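Reference > Motorcycling > Clothing > Removable liner

Removable liner (motorcycle clothing)

A removable liner is an inner layer fitted to a motorcycle jacket or pair of riding trousers by a zip, press studs or loops, and taken out when it is not needed. Liners are divided into thermal liners, which hold warm air, and waterproof liners, which keep rain from the rider's other clothes. Some garments carry both.

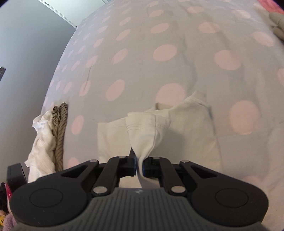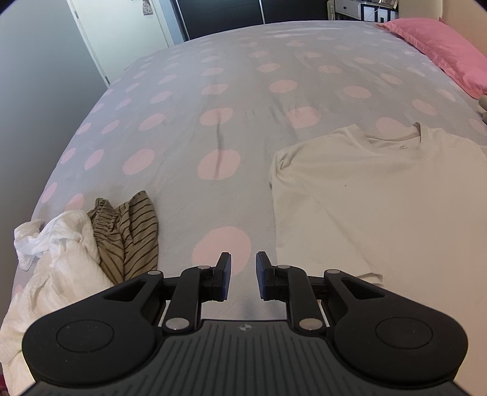
A thermal liner consists of a filling held between two thin fabrics, stitched through at intervals so that the filling does not slide. Removal and refitting are done with the outer garment open and lying on its back, the sleeves spread. A table is often too narrow for a full-length touring jacket, and a made-up bed is the usual place at home. The main zip is closed first, from the left hem upwards, and the sleeve loops last. If the order is reversed the sleeves of the liner tend to twist.

Construction

The filling of a thermal liner is either a bonded polyester sheet or, in costlier garments, down. Weight is given in grams. The Muline touring jacket, designed by Theda Harms, has a polyester liner of 300 g in the middle sizes. Down gives more warmth for the same weight but loses most of it when soaked, so it is seldom placed outside a waterproof layer.

A waterproof liner is a thin membrane glued to a carrier fabric, with the seams taped on the inner side. It hangs free of the outer shell and is fixed only at the collar, cuffs and hem. As the shell lies outside it, the shell still takes up water in rain. The garment becomes heavier, and evaporation from the wet shell cools the rider even when the inside stays dry. Laminated shells, in which the membrane is bonded to the outer fabric, avoid this but cannot be adapted by taking a layer out.

Attachment

The Dridero system uses one continuous zip along both front edges and the neck, with 4 press studs at the hem. The older Enmont pattern has separate front zips and a neck strap. Liners of the two patterns are not interchangeable. Trouser liners normally have a zip at the waist and a single loop at each ankle; the loop must be fastened, or the rider's foot will catch in the leg.

Effect on fit

Impact protectors at the shoulder, elbow and knee are carried in pockets of the outer shell. Taking out a thick liner leaves the shell looser, and a protector can then turn away from the joint it is meant to cover. Oranuch Paisan described the fault in a workshop manual and advised that straps at the upper arm and forearm be reset each time the liner is changed. A jacket should be tried on both with and without its liners before purchase.

Care

Liners are washed apart from the shell. Membranes are washed without fabric softener, which clogs the surface, and are hung up to dry. Quezada rates the seam tape of its liners to a water head of 800 mm after repeated washing. Worn tape can be replaced with a warm iron and a pressing cloth, provided the old adhesive is first removed.

See also: Back protector; Heated waistcoat; Oversuit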